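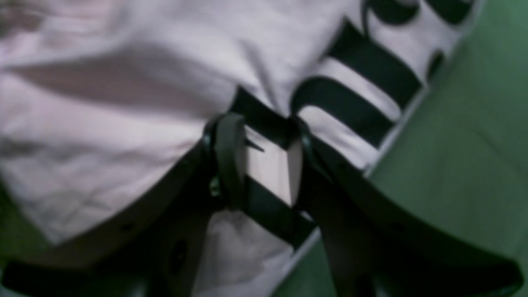
## Folding and storing white fabric with a large dark print

Applies to light-colored cloth with solid black lettering or bands. Sheer and knitted fabrics need different handling.

### Before folding

1. Clear a flat surface. A plain colored background makes the edge of white cloth easier to find.
2. Locate one corner and lift. Do not pull from the middle of a bunched section, as this sets diagonal creases across the panel.
3. Open the bunched side first, then the printed side.
4. Smooth by hand from the center outward. Broad, soft folds will usually drop out. Sharp creases need the iron.

### Pressing

- Print side down, on a clean cotton cloth.
- Medium heat, no steam over the print. Heavy black ink can soften and mark whatever touches it.
- Hold 6 seconds, lift, move on. Sliding the iron drags the ink edge.
- Let the piece lie flat for 18 minutes before folding.

### Folding

Fold with the print on the inside only if a sheet of plain tissue goes between the layers. Without tissue, fold print side out – black ink against white cloth can leave a gray ghost after a hot summer in a closet. Place fold lines in the white strips between dark bands where the layout allows it. A fold through solid ink cracks sooner.

Stop at 4 layers. Thicker stacks hold a hard crease along the outer fold.

### Pink or gray cast

A faint pinkish tint on white fabric has several possible causes: dye transfer, warm indoor lighting, or the original color of the cloth. Check by a window in daylight before treating. If the tint remains, soak in cool water with oxygen bleach and test a hem first. Chlorine bleach is not suitable near a print.

### Storage

Lucrezia Greco stores hers in flat Florwood boxes and refolds every January on different lines. A shelf works equally well if nothing heavy goes on top. Label the short end of the box, not the lid.

Revised Tue 14 May – pressing time shortened.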